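Home | About us | Services | News | Contact

Filed under: Residents' Voices, Moving and Storage

One box at a time: Leanne Pickering on preparing a household for a move

June 10, 2025

The Tonosley Housing Partnership supported 566 households through a change of address in the past year. Many of those moves were between properties of different sizes, and a good number were arranged at short notice. Leanne Pickering joined the Partnership's resettlement service in February, having previously managed domestic removals at Lightfoot. She spoke to the newsletter about the part of the work that residents ask about most often, the packing of small belongings.

Ms Pickering's first piece of advice concerns where to pack. She recommends the bed in preference to the floor or the kitchen table.

"A bed gives you a wide, soft surface at a reasonable height," she said. "If a bottle tips over, it does not roll far. You can set the box in the middle and put everything that belongs in it on the cover in front of you. A great many people pack on their knees on the carpet, and they regret it by the second box."

The box itself should be opened out fully and its base checked before anything is placed inside. Ms Pickering asks residents to press along the seam with the flat of the hand and to add tape wherever it gives.
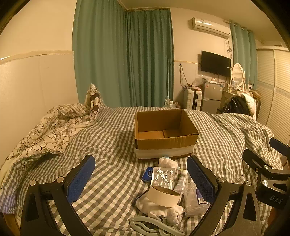 An open box with household items and a roll of tape set out before packing.

The service advises residents to begin with what Ms Pickering calls "the drawer things": tubes, packets, small bottles, and the objects that gather on a bedside table over the years. They weigh little, but they take up more time than furniture does.

"People leave them until the last evening because they look like nothing," she said. "Wardrobes get all the attention. Then it is ten at night and there is a carrier bag of odds and ends that nobody has looked at, and it goes in the van as it is. Three weeks later they are still hunting for the toothpaste."

She suggests that one box should be given over to such items for each bedroom, and that it should not be filled to the brim. Bottles and tubes are to be checked at the cap and kept upright once inside, with cloths or small items of clothing pushed between them. Soft toys serve the same purpose, although she accepts that their owners may object.

Asked about tape, Ms Pickering was firm. The roll should stay beside the box throughout and should be the last thing to leave the room. "I have seen it packed by mistake more often than I can say. Someone seals a box with the last of one roll and the new one is inside it."

Residents moving under the Partnership's Daritz scheme are given 20 flat boxes and 2 rolls of tape free of charge. Further boxes may be requested from the Tonosley office. Those who have cartons of their own are welcome to use them, provided that the sides are sound and any old delivery labels have been removed or covered.

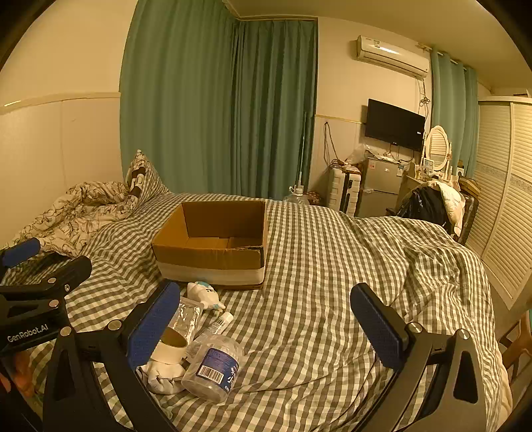 On the order of rooms, Ms Pickering prefers to leave the main bedroom until nearly the end. Bedding and curtains, in her view, should stay in place as long as possible. "You still have to sleep there," she said. "A home with the curtains down stops feeling like yours, and that is hard on children in particular. Keep the pillows and the duvet out until the morning of the move. They can travel in a clean sack on top of everything else."

Televisions and other equipment fixed to a wall are dealt with separately. Residents are asked to tell their support officer about any such fittings when the moving date is agreed, so that a visit can be arranged. They should not attempt to take down an air conditioner themselves.

The Partnership also offers short-term storage at its Novura unit for residents whose new home is not yet ready. Boxes held there must be marked on the side as well as the top, with the name of the room and the surname of the household. Liquids are not accepted for storage, and any bottles should be packed in a box that will remain with the resident.

Ms Pickering will be available at the Tonosley office to answer questions about packing. Appointments can be made through the resettlement desk.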